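Chapter 4
Laying Out a Grid on a Flat Surface

Before you begin: you will need the worksheet at the back of Chapter 3, a roll of painter's tape, a tape measure, a soft pencil, and something long and straight. A yardstick will do, though a level is nicer if your classroom has one.

Sooner or later every classroom, workshop and kitchen table gets asked to be a map. Somebody wants to sort buttons by size, or plan a garden bed, or lay out the pieces of a quilt before a single stitch goes in, and the first thing that person needs is a way of saying "this piece goes there" and having everyone at the table agree on where "there" is. A grid does that job beautifully. It is one of the oldest helpers we have, and you have been using it since you first colored in squares on graph paper (or, if you were anything like me, since you first played tic-tac-toe when you were supposed to be listening).

In this chapter we leave the printed page behind and make a grid at full size, on a real tabletop, with our own hands. It will not look like graph paper. I say so early on, as students who come to us from the drawing unit sometimes get discouraged when their first lines wander, and they pull everything up and start over, and then the period is gone and so is half the roll of tape!

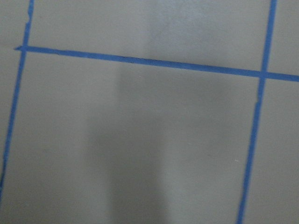
A taped line has two edges, and that one plain fact causes more muddle than anything else in the chapter. A pencil line is so thin that we can pretend it has no width at all, but tape takes up room, and you have to decide what you are measuring from. Blue painter's tape on a grayish-beige surface is easy to see from across a room, and you can also see how the edges wobble a bit and how one of the upright strips has a slight kink below the place where it crosses the wide strip. If you measured to the edge of that strip in several spots, you would get several answers. So we measure to the center of the tape, always, and we mark the centers in pencil before any tape comes off the roll.

Let us take the table from the Nellby problem, which you met at the end of Chapter 3. The students at Nellby wanted square cells, 16 inches on a side, measured center to center. Each cell, then, has an area of 16 times 16, or 256 square inches. That is the area on paper, anyway. The part you can put things on is smaller, and how much smaller depends on the width of your tape. We will work that out together in Section 4.2, and I promise it is gentler than it sounds.
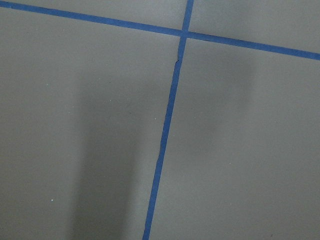
The other matter to settle is squareness. Two lines can cross and look perfectly fine to a friendly eye while being a little bit off, and a little bit off at one corner grows as you move along the table. The Warnside method, which we will use through the rest of the book, checks each cell by its diagonals. Measure from one corner to the opposite corner, then do the same for the other pair. If all four sides match and the two diagonals match, the cell is square. If one diagonal is longer, lift the loose end of a strip, nudge it over, press it down and measure again.

Words to know in this chapter

Cell: the space enclosed by grid lines on all its sides.
Center line: the pencil line that runs down the middle of a strip of tape.
Intersection: the place where two strips cross.
Diagonal: a straight line joining opposite corners of a cell.

Warm-up

1. Tape two strips across each other on your desk. Mark the center of the crossing with a pencil dot, and compare your dot with your neighbor's idea of where it should go.

2. A grid has 6 cells in each row and 4 rows. How many strips run up and down, counting both outside edges? How many run across?

3. Draw the Agudelo tray from page 16 in your notebook and mark every intersection.

4.1 Choosing a Starting Corner

Every grid begins somewhere, and it helps to begin at a corner you can reach comfortably without leaning over your own work.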